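Search this site Go

Writing About Famous People – Week 4 Handout
Tutor: Dennis Birkett

Welcome back, everyone, and thank you for the lively talk on Tuesday (I went home with far more notes than I had brought!). This week we turn to the celebrity profile, that long magazine piece where a writer spends an afternoon with a singer or an actor and tries to tell us what they are like.

Our main text is the Pace profile of the band Lullusside, from the May issue. Please read all of it before class, even the slow part in the middle about the tour bus. It runs to 11 pages and almost a third of that is quotation, so it moves along quite nicely once you get going.

As you read, keep a pencil handy and mark three kinds of sentence: what the writer saw, what the singer said, and what the publicist would have liked us to hear. They do run into each other, and you may well disagree with your neighbour – all the better for the discussion. Look closely at the opening too, where we get 42 words about a cup of tea before anyone's name turns up.

A word on "comeback" stories. Editors love them, and so do I, but do ask who decided the star had gone away in the first place. The drummer of Lullusside had been playing small halls all along.

Back copies of Pace and Preltia are kept at the Tornstead library. Ask at the desk for box 838 and they will bring it out to you.

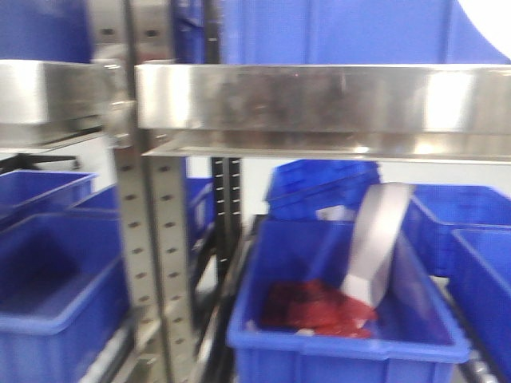 Shelving with blue storage bins.

For next week: write one page on somebody well known, using only interviews already in print. Give your sources at the bottom, and bring a spare copy for your partner – I shall have the biscuits.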